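Frequently Asked Questions: Teaching Runs at Plovska

Welcome, and thank you for asking so many good questions at the open evening! We've gathered the ones that come up most, and if yours is missing, stop by any Tuesday and ask.

What is a teaching run, exactly?
It's one small job, done from start to finish by a person steering the two arms, while the cameras and the joint readings are saved together. The learning system later studies a great many of these runs. Our current job is sorting small parts between the side bins and the metal tray in the middle, and we have 2,263 runs of it so far.
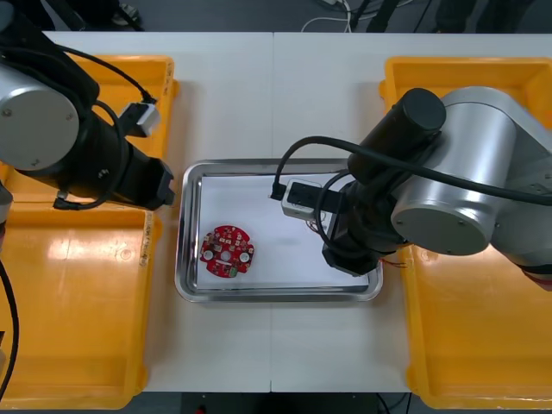 Do I need any experience?
None at all. Radomir Vidmar sits with every newcomer for the first 19 runs (he is very patient, and he likes to talk), and after that most people are happy on their own. A shift is 3 hours with a good long break in the middle.

Does it matter how the parts are laid out?
Very much, and it's probably the thing we fuss over most. Before each run, have a look at all the bins and the tray, and start only when you're happy with them.

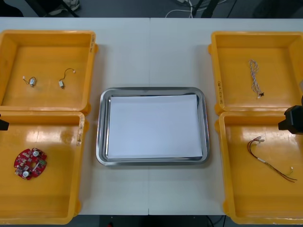

Our layout rule is simple: change something every time. Turn a part, slide it toward a wall, swap two bins over. If the two silver motors always lay with their leads curled the same way, the system would learn that one curl and be lost with any other. The red and black bundle deserves the same care, as its strands fan out differently each time you set it down.

What if I fumble a grasp?
Please keep going! A run where you miss, back off and try again is worth having, and Brayan Urrego, who reviews them all, has marked 298 of those as keepers. Only stop if a part leaves the table.

Why are there cameras on the wrists as well?
The view from overhead gets blocked by the arms just when things become interesting. The wrist view stays with the fingers, so thin wires and little plugs are much easier to follow.

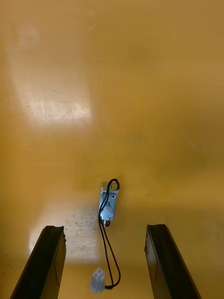 Wrist view: a solenoid and its leads, gripper open.

Can I see my own runs afterward?
Of course. Ask Brayan for your list and he'll play back any you like at the desk.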